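From: Thandeka Mofokeng
To: Divham shared workroom list
Subject: Re: Filing cabinets, labels and where the cables have gone

Hello all,

Edgars wrote on Thursday:

> I went in for a network cable and a box of staples and came out
> with neither. The grey cabinet has things in it that used to be
> in the beige one, and at least one drawer has a label that
> doesn't match what I remember. Is there a list anywhere? I am
> not complaining about the tidying, which needed doing, but I
> spent twenty minutes on it and then borrowed a cable from
> Hotley.
>
> Also, who has the keys now?
>
> Edgars Kalniņš

There is no list yet, so please treat this message as the list until Lamduan puts a proper one on the shared drive. I have copied in the people at Tallport as they use the room in August.

First, the general arrangement. The two cabinets are staying against the wall by the whiteboard, under and beside the white overhead cupboard. The shorter grey one is on the left and the taller beige one on the right. We talked about moving the beige one to the corridor, but it is heavy when full and the corridor has to be kept clear. A replacement pair from Mendoza was quoted at 1,589 with delivery, and we decided the old ones would do.
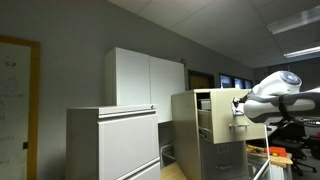 Which cabinet do the paper files belong in?

Paper files go in the grey cabinet. Project folders are in the large upper drawer, in order of project name, and closed projects are in the one below. Borislav went through the lot and took out 185 folders that were either empty or duplicates of something already scanned. If you think one of yours was among them, ask him this month, as the sacks are still in the back store.

The beige cabinet is for things you pick up and use. We did argue over this a bit. Yuto wanted cables kept apart from stationery, and I can see why, but we haven't got the drawers for it and most people come in wanting one of each anyway. So there is a mixed drawer, and inside it the cables are bundled on the left with the tools behind them, and pens, staples, tape and so on are in trays on the right.

Please coil a cable before it goes back. A loose turn and a bit of hook-and-loop tape is fine. The drawer will jam if a plug rides up over the runner, and then somebody has to lie on the floor with a torch.

On labels: we are using plain white card and a thick dark marker, in the holders on the drawer fronts. The printed ones fell out whenever the office warmed up. The mixed drawer says Tools, Cables and Office Supplies on one card, with the writing as large as would fit.

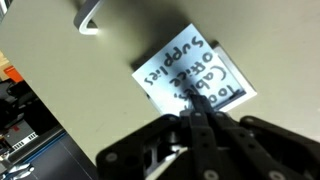 What should you do if something has no obvious drawer?

Leave it in the tray on top of the printer with your name on it. Lamduan empties the tray at the end of each week and will either find it a place or bring it back to you. Please don't start a new drawer or write over a card. We had four different drawers for adaptors before this – two of them marked "misc" – and I would like that not to happen again.

Some smaller points that came up while we were sorting:

The keys. Edgars, I have one set and Borislav has the other. The grey cabinet is not locked during the day. If you find it locked, it was done by mistake, so ring either of us.

Staples. There were 2,000 in an unopened box at the very back, so we are not short and nobody needs to order any until the autumn. They are now in the front tray.

Batteries are not to go in with the tools. Used ones go to Hotley, where there is a proper bin for them.

Drawers should be pushed fully home after use. The top one on the beige cabinet is at a bad height for anyone turning round from the whiteboard, and I have the bruise to show for it.

Small grey drawer unit
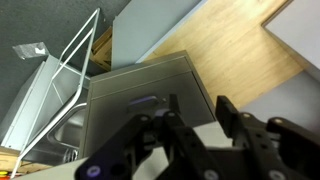 Drawers still to be sorted

The handles on the small unit are sound, so we are keeping it, but what goes in it has not been settled. My own preference is for fuses, screws and spare keys, in small tubs. Yuto would like it for the label cards and markers. If anyone else has a view, send it to the list by Thursday and we will pick one.

I also still need somebody to go through the overhead cupboard with me. It will take an hour, perhaps a bit more, and a step stool is needed for the top shelf. Any morning after ten suits me.

Thandeka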